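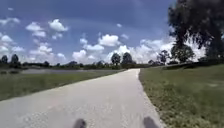

Walking without the telephone

In January I began to walk every morning before work, and I want to write down how it went, because two people have asked me and I gave each of them a different answer.

The beginning was not noble. My doctor did not tell me to do it and I had no plan for a better life. My bus line was changed, so the bus which used to stop at the end of my street now stops much further, on the other side of the canal. The first week I was angry and wrote a letter to the bus company. The second week I noticed that if I walk two stops more, I arrive at the office at the same hour, and I do not have to stand next to the door with somebody's rucksack in my face. So I continued. They have still not replied to the letter.

It takes me 25 minutes if I do not stop. I leave the house at ten past seven. In the winter it was dark for most of the way and I wore a yellow vest over my coat, the kind road workers have, and my colleague Marloes Segers, who saw me from her car, told everybody at lunch that I had changed profession.

I want to say something about the telephone. For the first weeks I listened to things while I walked. I had a course of English pronunciation with 85 lessons, and I thought, very good, I will use the time. I repeated the words aloud. "Thorough, though, through." A man with a small white dog crossed to the other side. I came as far as lesson 31 and then one morning the battery was empty and I had to walk with nothing in my ears, and I was almost afraid of it, which is a ridiculous thing to write about a walk of 25 minutes.

What did I think about that morning? I would like to tell you it was something deep. I thought about whether I had paid the water bill. Then I thought about my aunt's kitchen in the old house, and the drawer which did not close, and how all of us, children and grown-ups, pushed it with the hip when we passed. I had not remembered that drawer for perhaps twenty years. When I arrived at the office I wrote to my cousin Zineb Mahrous and asked, do you remember the drawer? She replied in one minute: "The one with the string and the candles!" We wrote to each other the whole lunch break. Before this we had mostly sent congratulations for holidays.

After that I left the telephone in the bag. The pronunciation course is still at lesson 31, and I still say "thorough" in a way that makes people ask me to repeat.

In my first language we have two verbs for walking. One is for going somewhere on foot and the other is for walking with no purpose, and the second one is also used, a little unkindly, for people who have no work. My mother used it for a neighbour of ours who was on the street from morning until evening with his hands behind his back. When I told her on the telephone that I walk every day now, she asked me at once which verb. I said the first one, of course, I walk to the office. But there are mornings when I leave the house early so that I can go slowly, and then I am not sure I gave her the correct verb.

English has many more words for it and I have been collecting them. Stroll, wander, trudge, amble, plod, march. Zohreh Soltani, who taught my evening class when I first came here, used to make us act these words in the corridor. We were grown people with jobs and we plodded up and down between the classrooms, and the class next door opened their door to look. I can still do a good trudge. I needed it in February, when it rained so much that my left shoe began to make a noise.

About the shoes. I bought a pair from Plamen because they were in the sale and looked serious, and they gave me a blister on each heel in two days. Perhaps they are good for other feet. Then I took them to a small repair shop near the market, Mahasneh, and the man there put them on a wooden form, did something to the leather and charged me only 4 pounds. He also told me that I tie my laces wrong. I am past forty years old and I have been making the knot in the wrong direction all my life, so that it comes open by itself! Now I make it in the other direction. It stays closed until evening. If you learn one useful thing from this post, look at your knot: the bow should lie across the shoe, and if it wants to lie along the shoe, then you are like me.

Some things did not go well. I was ill for a week in March and afterwards it was very difficult to start again, more difficult than the first time. I stood in the hall with my coat on and looked in my purse for the bus money. I also had a period when I counted my steps, with a small thing on the wrist which my brother-in-law gave me, and I became a person who walks in circles in the kitchen at ten in the evening because 458 steps are missing. My husband asked me politely if I could be missing them in another room. I gave the thing to Doaa Gaber from the accounts department, and she likes it very much, so it has gone to a better home.

My husband does not walk with me. He came twice. He walks very fast and then he waits, and when I reach him he starts again, so he has rests and I have none. We agreed that we are better married if we meet at supper.

Now it is light when I go out, and I know some of the people. I do not know their names. There is a woman who eats toast while she waits at the crossing, and two schoolboys who are always arguing, and an old gentleman in a very correct coat who says "Morning" without the "good". At first I believed he was in a bad mood. I answered him with the complete "Good morning" each time, like a lesson. Since some weeks I also say only "Morning", and I feel rather proud of it.

Last month I read in the local paper that the bus company is thinking of putting the stop back in its old place, after many complaints. One of these complaints is mine, I suppose. I have started a second letter to them, but I do not know yet how to put it. I cannot very well ask them to ignore the first one, because Magdy Tahiri from the ground floor has a bad knee and he needs that stop every day. So the letter is in the drawer for now – a drawer which closes without any help – and tomorrow I leave at ten past seven as usual.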